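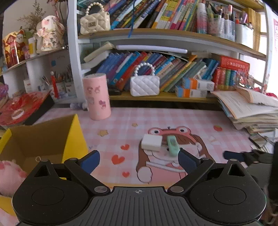
Hand-held gripper over the desk at the tidying station, Dretero open day.

Dretero Open Day: visitor comments and replies

Dretero_Outreach
Posted 27 Oct 2020
The Outreach Office thanks all members who attended the open day at the Marton building. A total of 135 visitors registered, and the desk-tidying demonstration ran at full capacity in both sessions. Members are invited to post comments in this thread. Comments on parking should go to the Facilities board.

gotine_parent
Our family attended the second session. The staff were courteous and the explanations were clear. My daughter was pleased to see a desk like her own, with a pink checked covering and a cartoon girl in a frog hood. I would respectfully note that the printed program promised a demonstration of robots. At the desk station we were shown tools held by a person. Visitors should have been informed of this in advance.

T. Wickramasinghe
Tahsin Wickramasinghe, station lead. The comment is fair with regard to the program, and the wording will be corrected before the April event. I would not agree that the station fell outside the subject. The operator performs the task with the hand-held gripper, and the recordings are later used to teach an arm to perform the same task. The arm itself was on display in the Barua room.

linkage29
I attended as a teacher of mechanical drawing. May I ask why the finger pads are spread so wide for such small items? The white block and the green piece placed on the printed face are both small in comparison. A narrower tip would seem the better choice.

T. Wickramasinghe
Narrow tips were tried in the spring. They held small items well and did poorly with soft ones. The same pads must serve for plush articles, cartons and bottles, and changing them between items takes time that we prefer to spend on the task.

linkage29
Thank you. I remain of the view that a second set of pads would justify the delay, at least for demonstration purposes.

m_ostrow
I must disagree with the previous poster. The value of the station was that one tool was used throughout. My concern is a different one – the surroundings. There were leaning books, pens in cups and a tall stack of papers at the side of the desk. From the back row it was difficult to tell which articles were part of the task. A plain table would serve the public better.

gotine_parent
A plain table would have lost the attention of every child in our group within minutes.

T. Wickramasinghe
The crowded shelf is deliberate. A system taught only on plain tables performs poorly in an ordinary room. We accept the point about the back row. Seating will be reduced from 70 to 40 per session, and a screen will be placed at the side.

m_ostrow
The reduction in seating is welcome. Will registration open earlier as a result?

Dretero_Outreach
Registration dates for the April event will be posted on the Notices board. Members who require step-free access to the Barua room are asked to write to the Outreach Office when they register.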